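Notes from the Game Room
Atcombe House Residents' Newsletter
April 7, 2023

Spring has arrived in the courtyard, the bikes are coming out of the basement, and I have been meaning for weeks to write a few words about the pool table. Some of you use it every night and some of you, I suspect, have lived here for years without ever going down the back stairs to look at it, so please bear with me if part of this is old news.

The table came to us in September from the Wolov Social Club, which was closing its upstairs room and wanted it to go somewhere it would be played on. It took a long afternoon and a good many pairs of arms to get it around the landing (the wall there still has the dent, and yes, it is on the list). The building fund paid $326 for the move and another $164 for the new green felt, and I still think it was the best money we spent all year. If you remember that room before, with the stacked chairs and the dead fern, you will know what I mean.

What I love most is how people have made themselves at home with it. On a rainy evening it is a game of eight-ball with the radio on. On birthdays it is the place where the coats end up. The kids on the second floor invented a game that involves rolling the balls by hand and shouting, and I have asked several times for the rules and am no closer to understanding them. And of course there are the people who go down to play and end up leaning on the rail, talking, with the balls left wherever they stopped and a drink close by.

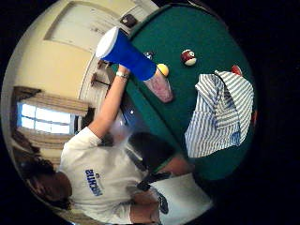

A cup, a striped shirt and a few balls on the green felt in the game room, with a blue cup held above.

Which brings me, gently, to the subject of the felt. I am as guilty as anyone of setting a drink down on it between shots, and it is a hard habit to break when the table is right there at your elbow. But felt soaks up whatever it is given, and fruit punch and coffee are very hard to get out again. We have put a narrow shelf along the wall by the window, the long one left over from the Dredau bookcase, and it is just the right height for cups. Please use it! There is room for snacks too, if you bring a plate.

If something does spill, don't rub it. Lay a clean dry cloth over the spot and press down, then move to a fresh part of the cloth and press again until nothing more comes up. There are old towels in the cupboard under the scoreboard for just this. After that, let it dry by itself with the cover off, and leave a note on the clipboard so that whoever brushes the table next knows to look. You won't be in trouble. I would much sooner hear about it the same evening than come across it a week later.

Clothes are easier. We have put up a row of hooks behind the door, good solid ones, and they will take a winter coat without complaint. Shirts and sweaters don't hurt the table, but buttons and zippers can catch on the felt when they are dragged off in a hurry, and things do get left behind. The lost-and-found basket is full again - two umbrellas, one very nice scarf, a child's mitten and more hair ties than I would have thought possible. Have a look through it when you go past. Whatever is still there on the 28th will go in the donation bag.

A few small things while I am on the subject. Brush the felt in one direction, from the head of the table to the foot, using light strokes. Put the balls back in the tray when you finish, and pull the cover over if you are the last one out. The chalk lives in the blue tin. If the tin is empty, there is more in the drawer, under the playing cards.

We are also planning a relaxed pool evening before the summer, with food from Hoàng Kitchen on the corner, whose spring rolls went so fast last time that several people had to make do with crackers. Beginners are very welcome, and so is anyone who would just like to sit and chat. A sign-up sheet is on the board next to the mailboxes, with a space to write down what you can bring. We could use a second cue rack, if anybody has one in storage, and a few more folding chairs.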